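can a robot do the tidying up yet. short thread, typing this on my lunch so forgive me

Went down a hole on this after Liketti put their home arm on preorder. 3,000 bucks, and the ad has it clearing a whole kitchen to music. No cuts shown, lots of cuts made

So I've been reading the Meltemel chore results insted. All done in sim, gripper's-eye view 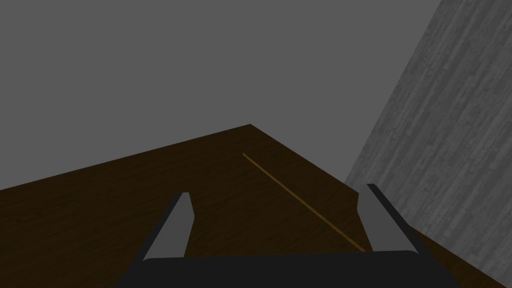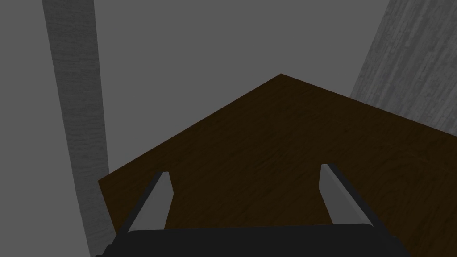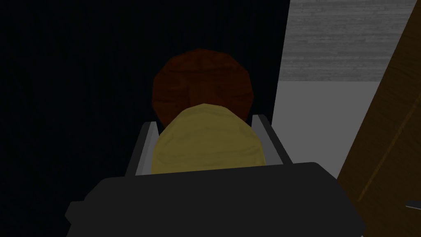
Picking stuff up is the bit everyone argues about and I reckon it's the wrong argument. A fat lumpy thing is kind to a gripper – the yellow one squeezed between those two flat plates gives you heaps to hold. The skinny stick lying on the brown table is what I'd want to see. My cutlery drawer is all skinny sticks

Numbers, for those who asked: 375 tries at a mixed tidy, 118 finished start to end. I've had flatmates with a worse rate but they didn't cost 3 grand

Shop floor is a differnt story. Ljungberg runs arms on repacking all day, same tub, same bench, same colour lids. Works fine. Move the bench 80 mm and someone gets called in

Prekis says "household ready" on the box. Which household?? mine has a dog and a rug that bunches

Anyway. Not buying one this year. Will have another look in November when the next results are out – back to work, dishes still in the sink at home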